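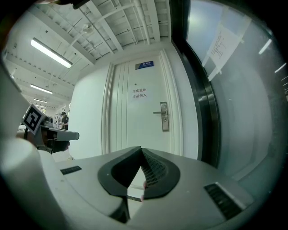 Sitzung 4: Umsteigen, Übernachten, Umbuchen

Liebe Kursteilnehmerinnen und Kursteilnehmer, schön, dass letzte Woche trotz des Regens so viele da waren! Wir machen dort weiter, wo wir stehen geblieben sind, nämlich beim Stopover, und ich hole noch einmal ein klein wenig aus.

4.1 Begriffe
Umstieg: Weiterflug innerhalb von 24 Stunden (bei internationalen Strecken).
Stopover: Aufenthalt von mehr als 24 Stunden, muss in der Tarifregel erlaubt sein.
Gabelflug: Rückflug ab einem anderen Ort als dem Ankunftsort.

4.2 Rechenbeispiel
Frau Siddiqui möchte von Skumberg nach Cescombe und unterwegs ein paar Tage in Ondel bleiben. Als Hin- und Rückflug mit Stopover kostet das 900 Euro, in Einzelstrecken gebucht 2144 Euro. Der Unterschied hat in der Gruppe für Gelächter gesorgt, ist aber gar nicht so selten (ich habe selbst einmal den Fehler gemacht und mich wochenlang geärgert). Bitte rechnen Sie zu Hause aus, was passiert, wenn sie das letzte Teilstück verfallen lässt, und lesen Sie dazu die Tarifregeln auf Blatt 12.

4.3 Getrennte Tickets
Wer zwei Buchungen kombiniert, trägt das Risiko für den Anschluss in der Regel selbst. Das Gepäck muss meistens abgeholt und neu aufgegeben werden, also auch an die Einreisebestimmungen des Umsteigelandes denken! Den Fall, den Kavinda Wijesinghe mitgebracht hat, besprechen wir nächstes Mal ausführlich, dafür reichte die Zeit leider nicht mehr.

Hausaufgabe: eine eigene Route mit einem Stopover zusammenstellen, Budget 2000 Euro. Abgabe bei Tania Kodikara, gern auch handschriftlich.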